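Hi everyone, find a chair, there's more tea at the back if you missed out. I'm talking about setting up a tea table at home, and I'll keep it loose because my notes are a mess.

(Slide 2) I started with one cup and a supermarket teabag. Then I moved to Rukatau, went to a tasting at Maddocks, and came home with a pitcher I had no idea how to use. So that's my qualification!

(Slide 3) The fair cup. You brew, you pour it all into the pitcher, and then everyone's cup gets the same strength and colour. Mine holds about 300 mL, plenty for small cups.

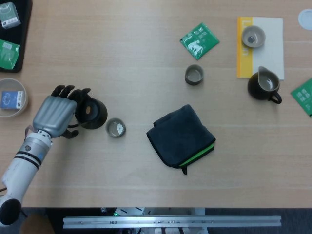
Cups next. Go small, and don't fuss over matching heights. I like grey because you stop noticing the stains (terrible housekeeping, I know). Keep a folded cloth within reach, you'll dribble, I still do.

(Slide 4) Packets! Single-serve ones are great for beginners, no scales needed. I put mine on a tray so they don't wander all over the table.

Ask who's brewed loose leaf before. Hands up, then pass the samples down the left side.

(Slide 5) Timing: first steep is short, and I get 7 out of a good oolong. Questions after the kettle boils.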